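`meter-log` holds the electricity readings for the shared workshop at Gkikas, as plain CSV, with the two small scripts used to tidy them. The readings were typed in from a paper log next to the meter. They begin in January and stop when the paper log was replaced.

## Files

- `readings.csv` – 936 rows, one per reading
- `readings_clean.csv` – 822 rows, after duplicates and illegible entries were removed
- `tidy.py` – makes the second file from the first
- `monthly.py` – prints a total for each month

Both scripts need Python 3 and nothing else. Run them from the top folder:

```
python tidy.py readings.csv > readings_clean.csv
python monthly.py readings_clean.csv
```

`monthly.py` stops with an error if the months are out of order. Sort the file first.

## Columns

| Column | Meaning |
|---|---|
| `month` | Month name as written on the sheet |
| `time` | Time of day, 24-hour clock |
| `kwh` | Meter reading, whole units |
| `room` | `front`, `back` or `both` |
| `initials` | Who took the reading |
| `note` | Free text, often blank |

`room` is only filled in after the second sub-meter was fitted. Before that it says `both`. Do not split the earlier rows by share of floor area; we tried it and the totals for the back room came out lower than the heater alone would use.

The meter covers lighting, sockets and the water heater. It does not cover the outside lamp, which is on the landlord's supply. Anything run from a socket is counted under the room the socket is in, including things on extension leads and cube blocks.

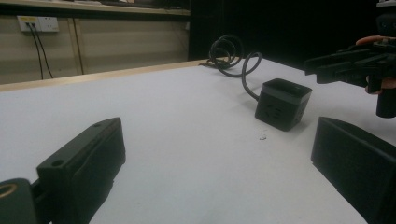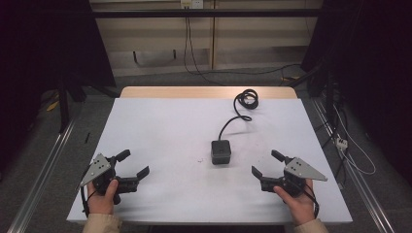
Brittany Ouellet wrote after the first upload that leads get pulled through the doorway all the time, so a load used in the front room can end up counted in the back. She asked for the `room` column to be renamed `circuit`. The name stays for now, as the Stulent spreadsheet reads it, but please treat it as meaning the circuit.

## Known problems

- Readings initialled OP (Obaidul Patwary) are in local time all year. The rest were written down without the summer hour and have been shifted.
- Some sevens were read as ones. The obvious ones are fixed and marked `7?` in `note`.
- One page is missing from the spring. The gap has been left as a gap.

## Changes

Corrections are welcome as a pull request. Quote the row number from `readings.csv`, not from the clean file, and leave the old value in `note`. Rüdiger Brandes keeps the paper sheets and can check an entry against them.

## Licence

CC BY 4.0 for the data, MIT for the scripts.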